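LA LETTRE DE LA BOUTIQUE SOLIDAIRE
Numéro d'avril

Vestiaire : comment se passe le tri de printemps

Le changement de saison a commencé à l'espace Firutgate. Comme chaque année, les dépôts augmentent dès les premiers beaux jours, quand les familles vident leurs placards et sortent les affaires d'été. Nous avons reçu plus de 400 sacs depuis le début de la période. Une bonne partie est déjà triée, le reste attend dans la réserve du fond.

Le tri se fait en deux passages. Le premier sépare ce qui peut être vendu, ce qui demande une réparation et ce qui part au recyclage textile. Le deuxième classe les vêtements par type et par taille. Les manteaux et les gros pulls encore en bon état sont mis de côté jusqu'en octobre, dans des caisses fermées et étiquetées. Nous n'en mettons plus en rayon à partir de maintenant, sauf les imperméables et les vestes légères.

Quelques consignes pour les dépôts, car les mêmes questions reviennent à l'accueil. Les vêtements doivent être lavés et secs. Un sac humide abîme tout ce qui se trouve à côté et nous sommes obligés de le jeter entier. Les chaussures sont attachées par paire, avec les lacets ou un élastique. Les boutons manquants ne posent pas de problème, les fermetures éclair cassées non plus si le reste est solide. En revanche, nous ne prenons plus les oreillers, les couettes ni les sous-vêtements déjà portés. Le linge de maison est accepté jusqu'à la taille d'un drap double. Les rideaux aussi, de préférence avec leurs anneaux dans un petit sachet.

L'atelier de retouche Matić reprend cette année les ourlets et les fermetures. Il faut compter deux à trois semaines entre le tri et le retour en boutique. Les pièces réparées portent une étiquette verte au col ou à la ceinture, et leur prix tient compte de la réparation. Un pantalon retouché coûte donc un peu plus cher que son voisin de portant.

Du côté des ventes, la braderie de mars a rapporté 4 000 euros. Cette somme sert d'abord à payer le loyer de la réserve, puis le transport vers le centre de tri Grastovico, qui récupère les textiles trop usés pour être portés. Le camion passe désormais une fois par mois au lieu de deux. Nous devons mieux tasser les balles, et surtout éviter de laisser des sacs devant le rideau en dehors des heures d'ouverture.

Reste la question des cintres. Nous en manquons toujours à cette période, surtout pour les robes et les chemises. Ceux en fil de fer se déforment vite et marquent les épaules, nous préférons le bois ou le plastique épais. Si vous en avez en trop, apportez-les à l'accueil avec vos dépôts.

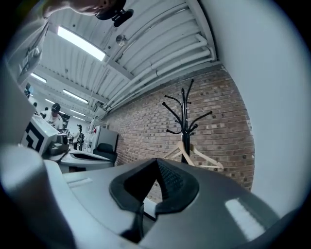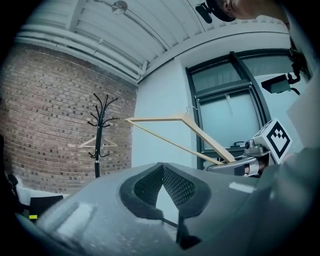 Pour les pantalons, les modèles à pinces sont les plus utiles. Les cintres pour enfants sont également bienvenus, le rayon bébé ayant été agrandi cet hiver et occupant maintenant tout le mur gauche de la boutique. Les cintres cassés sont à déposer en déchèterie, nous n'avons pas de quoi les recycler sur place.

Les horaires ne changent pas : dépôts de 9 h à midi, boutique ouverte de 14 h à 18 h. La cabine d'essayage du fond est fermée le temps de refaire l'éclairage, l'autre reste disponible. Le paiement par carte est possible à partir de 5 euros.

La prochaine vente au kilo aura lieu en mai dans la salle Wostis. Le stand de vaisselle sera cette fois placé à l'entrée, ce qui évitera de traverser les portants avec des piles d'assiettes. Pensez à venir avec vos sacs, nous n'en fournissons plus. L'inscription pour tenir un stand ou aider à l'installation se fait à l'accueil, sur la feuille accrochée près de la caisse. Il reste 20 places pour l'installation du matin.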